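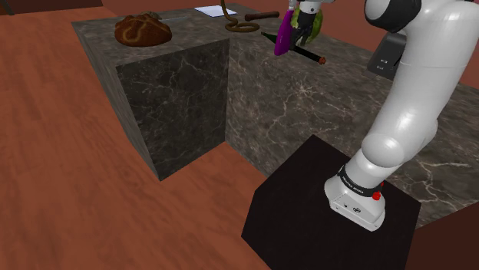

When I was a boy, my uncle Krum Kadrić had a small wooden boat with an engine that started on the third pull, never the first. I learned on that boat everything I know about patience. So when people ask me why I bought an old motor cruiser last winter, and not a newer one with warranty, I think of him and I don't have a good answer.

The boat is a Pruvost 297. If you don't know the name, don't worry, few people in Tallthorpe knew it either. The yard closed long ago, and the spare parts come from other owners or from luck. She has one diesel engine, a cabin where two persons can sleep if they are good friends, and a wheelhouse with big windows on three sides. The windows were the reason I fell in love. The leaks around the windows I discovered in January.

I want to write down how the first long trip went, from Tallthorpe to Hundow, before I forget the details. My wife says I already changed some of them when I told the story to the neighbors.

We left at 5 in the morning because of the tide. There is a shallow bar outside the harbor in Tallthorpe, and with our draft I did not want to discover how shallow. It was still dark and very calm. I had made coffee in the thermos the evening before, and this was a mistake, it tasted like the thermos. My wife steered and I stood on the foredeck with a flashlight looking for crab pots. We passed the last buoy without touching anything, and I came back inside with wet shoes and felt very proud.

The first hours were the best ones. The engine likes to run slowly. At eight knots she is quiet enough that you can talk with a normal voice, and the wake behind is almost flat. If you push her faster she lifts her nose, drinks twice the fuel, and gives you maybe two knots more. I tried it once to see, and then I apologized to her and pulled the lever back.

After the lighthouse the wind came from the side and the water became short and unfriendly. I had read that the Pruvost boats roll. Now I can confirm it. Everything that was not tied down went to the floor: the charts, the bread, one of my wife's shoes, a jar of pickles which did not break, thank God. We were not in danger, but I was holding the wheel harder than was necessary, and the next day my hands hurt.

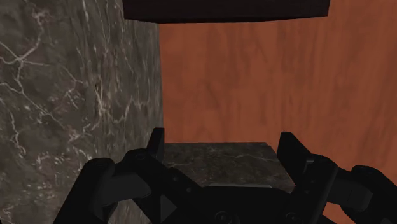 Black gripper fingers, open on either side of a dark marble cube.

What helped was an advice my uncle gave me many years ago – do not fight the wave for the line on the chart. Turn a little toward it, go longer, arrive dry. So we made a big zigzag, first out and then back in, and it cost us more than an hour. My wife made sandwiches during the outward part, when the movement was softer. I don't know how she can cut tomatoes in such conditions.

The entrance to Hundow is narrow and the current crosses it. I called the harbor office on the radio, and a very kind lady answered and spoke slowly when she heard my accent. She gave us a place at the visitors' dock, between a sailboat and a big shiny Clallier with a crew in matching shirts. You can imagine how I felt, bringing in my old boat next to that. I came in too slowly, the current took the stern, and I had to go out and try again. On the second try one of the young men from the Clallier took our line without a word and made it fast. Later I brought him the jar of pickles.

We stayed for three nights. I paid 200 for the dock, with electricity, and I thought it was a lot until I saw what the hotel on the hill was asking. In the evenings we walked to the end of the breakwater and looked at the other boats. I saw another old Pruvost there, smaller than ours and painted green, but the owner was not on board. I left a note with my telephone number under his fender line. If he has a spare raw water pump, I would like very much to meet him!

The way back was easy and I have nothing to tell about it. Flat sea, some sun, my wife reading on the bench behind me.

Now I have a list for the next month. New seals for the two side windows, a proper net for the shelf where the charts are, and a better thermos. The bilge pump also made a sound on the last day that I did not like. I will take it out when the rain stops and write here what I find.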